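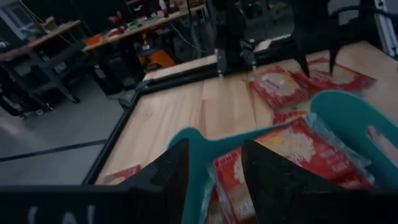
What a settlement interview can measure

Kasun Marikar

Most countries that grant citizenship to adults ask them to show some knowledge of the place first. The usual instrument is a written test. A smaller number of places use an interview, and the two are often discussed as if they were interchangeable. They measure different things, and the choice between them should be made on that basis.

A written test samples facts. It has a fixed bank of items, a pass mark and a marking key. Its reliability is high: the same person sitting it twice in one week will score much the same. Its validity is another question. A candidate who has memorised the dates of a country's constitutional reforms has shown that he or she can memorise dates. Whether that person understands how to register a birth, object to a planning notice or complain about a landlord is left open, and these are the things a resident has to do.

An interview samples conduct. The officer asks the candidate to explain something and then follows the explanation where it goes. Validity can be good. Reliability is usually poor. Two officers hearing the same answer will grade it differently, and the difference grows when the questions touch on values.

I spent 3 years marking practice interviews for Stondby, a small charity that prepares applicants for both formats. In that time we kept 102 recorded sessions, each graded by two people who did not confer. On questions of procedure the graders agreed most of the time. On questions of the form "what does it mean to belong here?" they agreed little better than chance. One grader wanted mention of tolerance. The other wanted mention of work. Neither criterion was written down anywhere, and both graders were surprised to be asked where it had come from.

The value question should therefore be dropped from any assessment which decides a legal status. My objection is technical. A question without an agreed answer cannot be marked, and a mark given to it records the opinions of the marker. People born in a country hold a wide spread of views about what the country is. To ask an applicant to find the centre of that spread, under time pressure and in a second language, is to ask for something that the host population has not produced.

Two objections are commonly raised. The first is that dropping such questions empties the process of meaning. I think this confuses the test with the ceremony. A ceremony can say what it likes about belonging, as it has no pass mark. The second is that procedure is dull and easily coached. It is dull. Coaching is no defect when the coached material is useful. A person who has been drilled in how to appeal against a council tax band now knows how to appeal against a council tax band.

Language is a separate matter and ought to be tested separately. In the Pridon materials, which many tutors use, a reading passage on parliament is followed by comprehension items, and a wrong answer may mean that the candidate does not know the institution or that the candidate did not know the verb. The score cannot tell us which.

Cost deserves a line. A bank of some 600 procedural items, revised each September, is within the means of any government department. Trained double marking of interviews is dearer, but the expense falls sharply once the questions have definite answers, and a session of 9 questions is long enough to separate those who are ready from those who need more time.

A shorter test with narrower aims would disappoint people who want it to settle what the nation is. It was never able to do that.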